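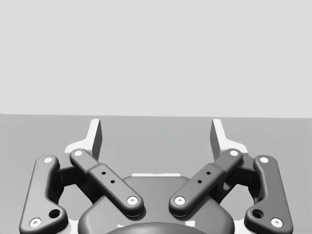 Re: [allotments] Water butts and the winter shut-off
2020-10-02

On the Tondum list someone wrote:

> Does anyone know when the site water goes off this year? Last winter
> it was done without notice and I lost a tap fitting. Also, is it worth
> buying a second butt now or waiting for spring? I have one 289 litre
> butt on the shed and it was dry by the middle of July.

The water goes off in the first week of December. The notice is on the board by the Botha Lane gate but the ink has run, so I'm repeating it for those who come in the other way. Take your hose connectors off before then and leave the taps open.

On the butts, I would buy now. A shed roof the size of ours fills a 500 litre tank over one ordinary winter with plenty to spare, and if you wait until spring you miss all of that. I have 2 linked together with a short length of pipe near the top. The second only starts to fill when the first is full, so put the one you use most nearest the downpipe.

Skondier had the big ones in last month, without stands. I made mine from paving slabs on concrete blocks. You want the tap 30 cm off the ground at least or you won't get a can under it. Cimari sell a ready-made stand but it rocked on my plot — the ground there is soft on the side by the ditch, so yours may be fine.

Put a lid on whatever you get. Mine went green in its first summer without one and the tap blocked twice.

I still have a spare diverter kit, unopened, for square downpipe. Reply off list if you want it. It won't fit the round sort.

Plot by the lower ditch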